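Community Help > Kitchen & Laundry > Washing up

Is a pegged dish rack any good for cups, or have I been sold a dud?

Posted by Benítez_Flat4, Jan 13, 2020

I'm not convinced by the grey plastic rack we've ended up with. It's the square crate sort with a grid in it, the kind you'd expect under a bench in a café. The bloke at Usterano told me it would "sort out" our clearing up. That was in May and I'm still waiting.

Our routine after tea is simple enough. Everything gets carried over on the red tray, rubbish goes in the clear tub, crumbs and rice go on the black tray, and the dishes are meant to go in the rack. The trouble is the cups. They're small, light plastic ones and they tip over between the pegs. I've read that you're supposed to stand them all upside down so they drain, and I've read that on their side is fine. Both can't be right. The plate and cutlery tend to get left on the tray till last as well, so I'm open to being told the whole order is wrong.

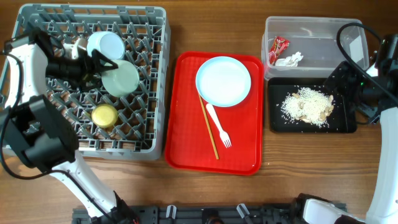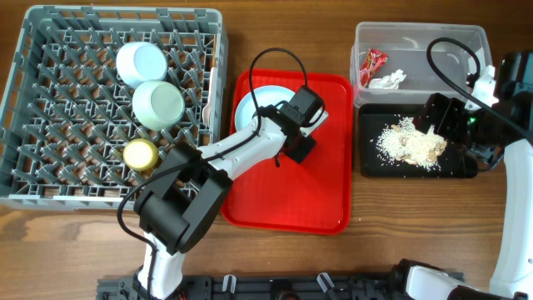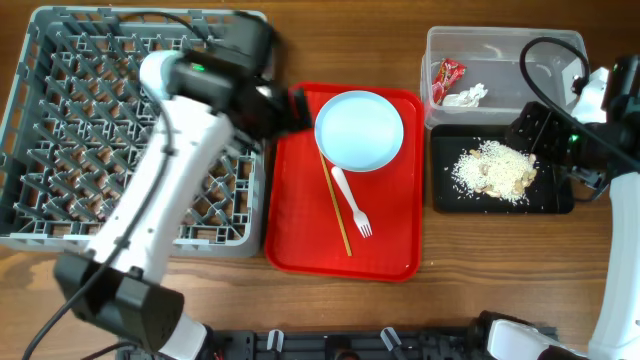 The table at clearing-up time. The grey rack is on the left and the red tray with the blue plate is next to it in all three.

What I'd like to know:
Does it matter which way a cup faces in a rack like this?
Should the plate go in before the cups?
Is there any sense in keeping a separate tray for scraps, or is that just one more thing to wash?

Please don't tell me to buy a dishwasher. The flat is tiny and the strata won't hear of it.

namard_kitchenhand

I worked a servery for 2 years and I wouldn't believe anyone who says those racks suit every cup. They're made for heavy stuff. A light plastic cup will lie down whatever you do, and a cup on its side with the mouth level holds a spoonful of water in the bottom. So yes, it matters. Mouth down is best. Mouth up, like the yellow thing in your first photo, is the worst of the lot if it's a cup you've just rinsed.

Plate first. Stand it on edge between the pegs along one side, then fit cups into what's left. If you do the cups first they sprawl about and you've got nowhere to put a plate, and I suspect that's how yours ends up staying on the tray.

Forks and chopsticks don't belong loose in a crate with an open bottom. A chopstick will go straight through the gaps. Stick them in a jar.

The scrap tray I'd keep, but scrape it into the bin before you touch the tap. Rice down the sink swells up and you'll be on your knees with a plunger. Your wrapper and tissue are in a clear storage tub, which looks to me like a tub you'd want for something better. Line it with a bag or use an actual bin.

mavow82

just get the Mavow one mate, way better, never had an issue

Benítez_Flat4

Better how? I looked at the Mavow and as far as I can tell it's the same crate in white. Does it hold a light cup upright or not?

To the kitchenhand, thanks. Tried plate first tonight and it did fit, though I had to lean it. Mouth down worked for the bigger cups. The small one still fell over. I'm not sold on the jar yet, as every jar I've used for cutlery has grown slime in the bottom.

gumnut_483

Slime means you're not emptying it. Put a folded cloth in the bottom and swap it every day or two, or use one of those cutlery holders with holes.

I'd question needing the rack at all for one plate and a few cups. A tea towel laid flat on the bench does the same job, costs nothing and goes in the wash. We've got a rack nearly the same as yours and it's been holding seedlings on the balcony since last autumn. If you do keep it, turn it over in the sink and scrub the underside now and then, the muck gets into the corners of the grid.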